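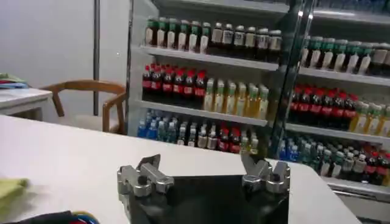 White table, Friday morning.

I gave blood again this week and I'm still a little giddy about it! My iron was finally good enough. If you've been reading since spring you know I got turned away twice for low hemoglobin, and the second time I sulked in the parking lot with a granola bar for a good long while.

So after that second no I went to my doctor, who ran a ferritin test. Ferritin is the stored iron, the stuff in the pantry, and mine came back at 18. My hemoglobin was only a hair under the cutoff, so I'd figured I was nearly fine, but the pantry was close to bare. That explained a lot — the heavy legs on the stairs, the cold hands, the craving for ice (I was going through a tray a day and thought I just liked ice).

She put me on one iron tablet every other day. I'd have guessed more was better, but she told me the body can take in less from a dose that comes right on the heels of another one, and my stomach was very happy with the gentler plan. I take it before breakfast with orange juice and hold my coffee for an hour. The coffee part is hard! I moved my alarm up so I could get the tablet down at 5:55 and still have a mug in my hand on the bus from Idton.

Food-wise I've gone a bit lentil crazy. Sumathi Kaimal, who I know from the Thursday walking group, gave me her spinach and black-eyed pea recipe with a big squeeze of lemon at the end, and I've made it so many times that the pot just lives on the stove now. Also canned clams! Cheap, loaded with iron, great on spaghetti with garlic.

By September my ferritin was up to 55 and she cleared me to donate. The finger stick took two seconds, the nurse smiled and said I was good to go, and I may have pumped my fist. I had the pretzels AND the cookies after.

If you're tired all the time, please ask for the blood test before you start swallowing iron on your own, because too much can hurt you and low iron can have a cause that needs looking into. Mine was heavy periods, and we're working on that next.

Clam spaghetti recipe is coming as soon as I write down how much garlic I really use.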